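The Robot in the Spare Computer
How a small firm in Darnitbridge keeps a simulated machine in working order

The robot that gets the most maintenance at Cultach has no motors in it. It is called Amadi, it has a white body and two arms, and it lives on a computer under a desk at the back of the shop in Darnitbridge. A real Amadi stands out front, bolted and wired in the usual way, and goes out to customers for demonstrations. The simulated one stays behind and does most of the work.

Cultach writes handling programs for household and light warehouse jobs: picking things up off floors, getting them out from under furniture, putting them on shelves. Every program is tried on the simulated robot first. If it fails there, no gripper gets bent. If it passes, it moves to the real machine, and that is where the upkeep comes in. A pass only counts for something if the simulated robot still behaves like the real one.

In August the two had drifted apart. Programs that ran cleanly on screen were dropping things on the shop floor. It took most of a week to find out why, and the repair was small. The fingers on the real robot had been replaced in the winter with a slightly grippier set, and then replaced again with the old kind when the new ones wore out early. The friction setting in the simulation had been changed the first time and left alone the second.

Since then there has been a fixed routine. It starts at 7:30 in the morning, before anyone else wants the computer, and the first job is the joints. Both robots are sent to the same set of poses, and the angles reported by each are laid side by side in a spreadsheet. A difference of a fraction of a degree at the shoulder is a good deal more by the time it gets to the fingertips, so the shoulder is done first and the wrist last.

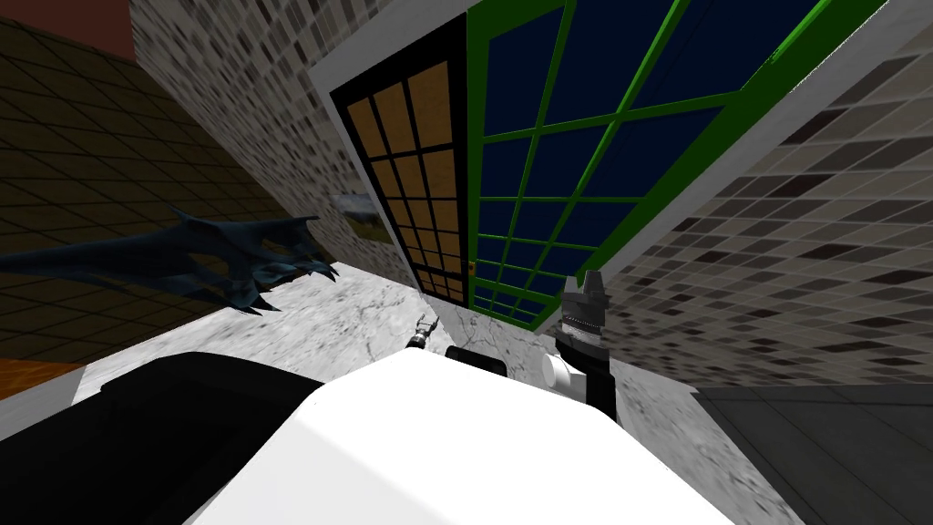

The joints rarely need much. When they do, the fault is nearly always on the real side, a belt that wants tightening or a joint that was bumped in the van. The rule is that the hardware gets fixed and the simulation stays put. Before the rule, people would nudge the simulated joint to match the worn one, and after a few months of nudging there was no telling which robot was right.

After the joints come the rooms. These are supplied in a package called Kandley, which holds 113 interiors, from plain kitchens to houses decorated in ways that few people would want to live with. Mosaic walls, marble floors, large sculptures and coloured window frames all turn up. The staff like the odd ones. A program that has only seen beige rooms learns to depend on beige, and a busy wall behind a gripper shows up a weak vision setting very quickly.

The rooms bring their own faults. The most common is a piece of furniture whose solid shape doesn't agree with its visible shape. A table leg may look slim and behave as though it were twice as wide, so that an arm stops dead in what seems to be clear air. To find these, the technician drives one gripper slowly along each surface and watches for contact where there shouldn't be any. It is dull work. A room with a lot of furniture can use up a morning, and a bad leg or shelf then has to be given a new solid shape by hand.

Floors get their own test. An object is set down from a small height and left alone. It should settle and stay settled. In a poorly built room it may shiver, creep sideways or sink in, and a program that tries to pick it up will be chasing something that never quite stops. The usual cure is to thicken the floor underneath, where it doesn't show, and run the drop again.

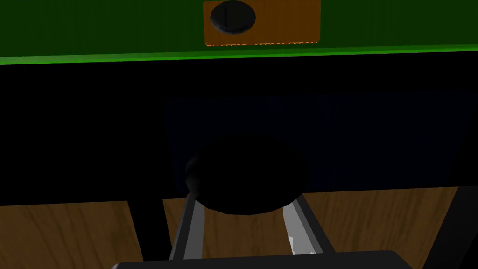 Light is the part of the routine that has changed most over the past year. The early practice was to fill every room with even light so that failures were easy to watch. Customers' houses are not lit that way, and the real robot was having trouble under tables and in the bottom of cupboards. Now the shadows are left in. Under a green panel with a bright lime edge, the space can go close to black, and a rounded object at the gripper's fingertips is little more than a silhouette, with a faint curve of highlight down one side. The wood grain lower down is perfectly clear. A program has to cope with both in the same view, and the lighting check is there to make sure nobody has brightened the dark part to make a test go through.

The gripper itself is the last item. Each finger is closed on a test block at three force settings, and the block is then tugged until it slips. The same block, in painted steel, sits in a drawer beside the real robot and gets the same treatment with a spring scale. If the numbers disagree, the finger pads on the real machine are looked at first. They glaze over with use and can be brought back with a light rub of fine sandpaper, up to a point. Past that point they go in the bin, and the change is written in the log along with the type of pad fitted. That last column was added after August.

The whole check takes about an hour when it goes well. A shorter version, 10 minutes long, is run before any overnight job. Overnight is when the heavy testing is done, up to 3,000 attempts at a single task with the object moved a little each time. An uncorrected fault at the start of one of those jobs spoils the lot, and the computer is booked again the following night, so the short check doesn't get skipped.

The log is a plain text file kept on the same machine, with a printed copy in a binder. Each entry has the room, the part checked, what was changed and the old value. Cultach tried a proper maintenance package for a while and gave it up, mostly over the time it took to open. The binder is on its second set of rings. The next large job is the elbow on the left arm, which on the real robot has started to make a noise under load, and which will have to be stripped down before the joint figures for that side can be trusted again.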